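Oil or Varnish? Choosing a Finish for the Study Tables in Ní Bhriain Hall

Project report, Materials in Everyday Use
Ama Gyamfi, Seidu Nyarko, Obed Asante
10 June 2018

1. Background

The study room on the ground floor of Ní Bhriain Hall has wooden tables that are used for homework, meals and card games. Most have pale rings from cups and dull patches where people rest their arms. The hall manager, Dede Aidoo, told us the tables would be sanded over the summer and asked whether our class could look into what should go on them afterward. She had two products in mind. One is Gondo, a wipe-on oil the hall has used on benches before. The other is Sornex, a clear water-based varnish.

We agreed to test both on scrap boards and to ask residents what they wanted from a table. We did not look at hard wax or at plastic coverings. Ms. Aidoo had already ruled out tablecloths.

2. What the finishes do

Oil soaks into the top layer of the wood and hardens there. It leaves very little on the surface, so the grain can still be felt. Varnish dries as a film on top. A film keeps liquid away from the wood for longer, but if it gets scratched through, water can creep in under the edges and the damage is hard to patch. Oil gives less protection at the start, but a worn spot can be rubbed down and oiled again without touching the rest of the table.

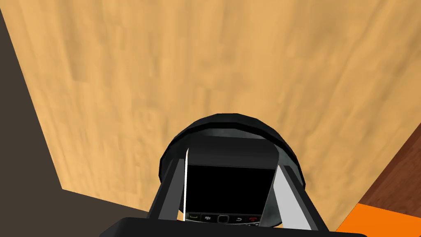

Color is another difference. Both products darken wood a little, and the oil also makes it warmer. Residents we spoke to before the test were split on this. A few wanted the room as light as possible because it has small windows, and others thought the varnished tables in the library looked cold.

3. Method

We cut our test boards from one plank so that the wood would be as similar as possible. Some boards got Gondo, some got Sornex, and the others were left bare for comparison. Each finished board had three coats, with drying times taken from the labels. Seidu sanded lightly between coats. The work was done in Room 2112 of the Panemitz building in April, and the boards were then left alone for a week.

Four things were put on the boards: cold water, hot tea, cooking oil and red grape juice. We used the same spoon for every spill and wiped each one up after 40 minutes with a dry cloth. Then we stood a mug of hot water on a clean part of each board and left it until the water had cooled. The last test was a scratch test with the edge of a key. Obed did all of the scratching so that the pressure would stay about the same, but we had no way of measuring it.

4. Results

Water left no mark on the varnish. On the oiled boards it left a faint outline that was gone the next morning. The bare boards had raised grain that could be felt with a finger.

Tea and grape juice stained the bare wood badly. On oil, the tea wiped off and the juice left a light purple shadow, which came out when we sanded and oiled that spot. The varnish showed no stain from either one. Cooking oil made no visible difference to the finished boards.

The hot mug gave us the result we did not expect. It left a white ring on the varnish that was still there when we wrote this report. The oiled boards had a dull ring that we could buff out with a cloth.

Scratches were shallower on the varnish but easier to see, especially in light from the side.
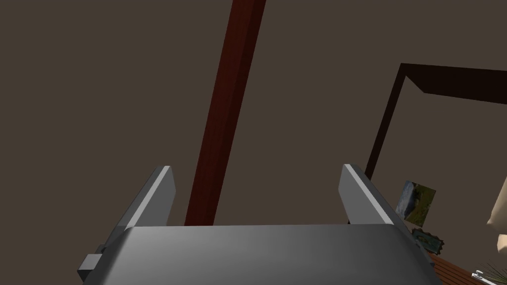 Figure 2. Gripper, rendered view from behind.

5. What residents said

Nana Akolgo let us put a short form on the notice board, and 29 residents filled it in. Rings from hot drinks were the most common complaint, followed by sticky surfaces. Several people wrote that they would wipe a table after using it if there were cloths in the room. Hardly anyone cared about shine.

6. Recommendation

We recommend the oil for the study room. It stained more easily in our test, but the marks could be repaired by one person with sandpaper and a cloth, and hot drinks are the main problem in this room. The tables should be oiled again at the end of each term. Cloths should be kept on the shelf by the door, and oily rags from the work must be laid flat outdoors to dry before they are thrown away, as they can heat up and catch fire if left in a pile.

7. Limits of the test

Our boards were new wood and the tables are old, so the finish may soak in unevenly. A week of drying is also short for an oil. We would have liked to repeat the mug test after a month, but the boards had to be cleared out of the room before exams.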